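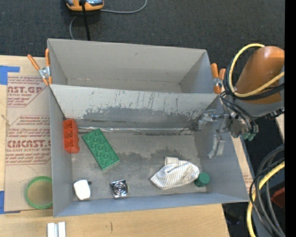

Small parts get lost in the last few feet of their journey. A washer can cross an ocean in a sealed carton, clear customs and spend a month on a pallet without going missing, then vanish between the receiving bench and the shelf. Inventory staff call the difference between the system count and the physical count shrinkage, a word that suggests theft. At the parts depot in Harnodmont, theft is a minor cause. Most of the gap comes from mixed units of measure.

The depot serves repair shops for Skester, a maker of bench tools, and holds 869 stock numbers. A supplier may invoice springs by the hundred, ship them by weight and label the bag with a piece count. The clerk who receives the bag picks one of the three. If the stock record expects another, the error is in the books before the bag is opened.

Larasati Rondonuwu, who runs the counting program, began by pulling 585 adjustment records and sorting them by cause. Unit errors led the list. Parts returned to the wrong location came second, and damaged parts discarded without a record came third. Losses with no explanation were a small remainder.

"People wanted cameras," she says. "I wanted one unit of measure per part, printed on the shelf label."

The depot also dropped its annual count, a shutdown held every March. It was replaced by cycle counting, in which a short list of locations is checked each morning before picking starts. Fast-moving parts come up every 7 days. Slow ones wait longer, unless a picker reports a shelf that disagrees with the screen. A mismatch is recounted by a second person before the record is changed.

Counting scales, supplied by Plistero, handle the lightest items. Their weak point is the sample. If ten pieces are used to set the unit weight and one has a burr, the error is multiplied across the whole bag. Rondonuwu requires a larger sample for stamped parts – molded ones vary less – and a fresh sample for each lot.

Lau, the software that holds the records, still allows a clerk to override the unit at receiving. Two requests to lock that field are open with the vendor. Until it is locked, overrides print on a daily sheet, and someone walks out to the shelf with it before noon.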